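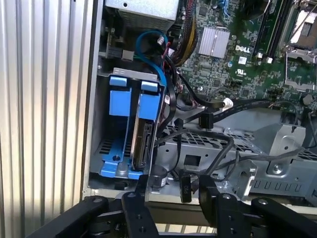
Does a replacement drive have to be the same size as the old one? Any 3.5-inch SATA drive will sit in the blue carrier, and a bigger one is perfectly fine. Ours went from 80 GB to 1000, which felt like such a treat!

Ticket 29, Palla office, opened in October. The tower kept asking for a boot disk, so we shut it down, pulled the plug and started with the drive and its carrier.
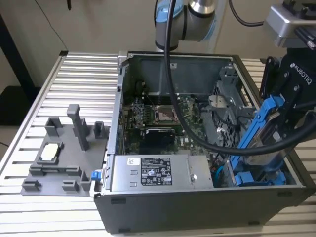

Jundico desk: Thanks so much for all the detail! Please try a different SATA cable before you reinstall anything, and let us know how it goes.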